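Home | Projects | Reports | Contact

We use cookies to remember your settings. Accept | Manage

Rorkport: June progress report to Prenum

Work this period was on the safe-working rules for small robot arms, which the grant covers up to the first public draft. Section 2, on speed near objects, is finished. We test each rule in simulation before it goes to partners. 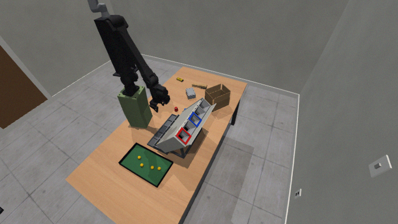

Rule 2.3 now sets a slower approach speed for the last part of any reach. We ran 1000 trials with the old wording and 235 with the new one, and will run the rest in the coming period. Four rules were reworded after the first batch.

Rule 2.5 says that the fingers must be fully open before they come down beside an object, and that the arm must pause there.

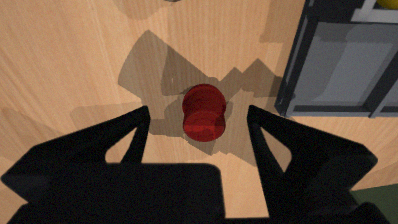
Magdy Belhaj replied that the pause should be a fixed length, as operators at Testov would otherwise each choose their own. Jarosław Duda agrees, and the next draft will give a figure.

Still to do:

1. Run 200 trials of rule 2.5 with the pause set.
2. Write the rule on keeping fixed equipment out of the arm's path.
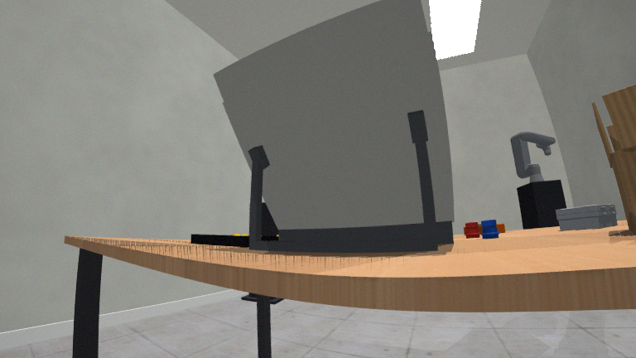 3. Send section 3 to Purves for comment.

Spending is in line with the plan and we are not asking for any changes.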